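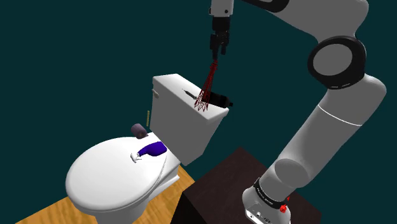

Amparo Herrero schrieb:
> Laut Ausschreibung zählt der Lauf in Hedemano nicht für die
> Rangliste. Gilt das auch für die Junioren? Und bleibt es bei der
> Finnenlänge vom letzten Jahr? Im PDF steht dazu nichts.

Hallo Amparo, hallo Liste,

zu Punkt 1: Ja, das gilt für alle Klassen. Ranglistenpunkte gibt es 2013 nur in Irnine und Barroso. Hedemano wird als Einzelwertung gefahren, die Ergebnisse gehen nicht an den Verband.

Zu Punkt 2: Die Finnenlänge ist im Slalom auf 42 cm begrenzt, gemessen von der Boardunterseite bis zur Spitze, ohne Finnenkopf. In der Formula-Klasse bleibt die Länge frei. Im PDF fehlt die Zeile, weil die Anlage B nicht mit exportiert wurde. Hugo Alcaraz stellt eine korrigierte Fassung ein. 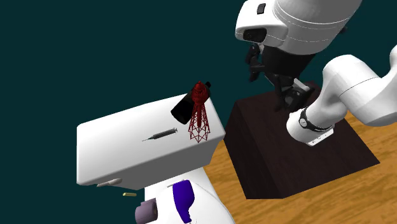

Für die Vermessung gilt weiterhin: pro Teilnehmer zwei Boards, Segel mit Seriennummer anmelden, Nachmeldung nur bis zur Steuermannsbesprechung. Wer Material nach dem ersten Start tauscht, muss das schriftlich bei der Wettfahrtleitung beantragen. Bruch ist mit dem defekten Teil nachzuweisen.

Offen ist noch das Windlimit. Milagros Ibarra hatte sieben Knoten vorgeschlagen, Nilton Usuga neun, jeweils über zwei Minuten an der Startlinie gemittelt. Im alten Text steht nur "ausreichend Wind", das hat in Barroso zu zwei Protesten geführt. Ich bin für sieben, sonst kommen wir im April kaum auf die nötige Zahl an Läufen. Meinungen dazu bitte auf der Liste, keine PN.

Meldeschluss und Startgeld (49 Euro) sind unverändert.

Gruß
Begoñe Collado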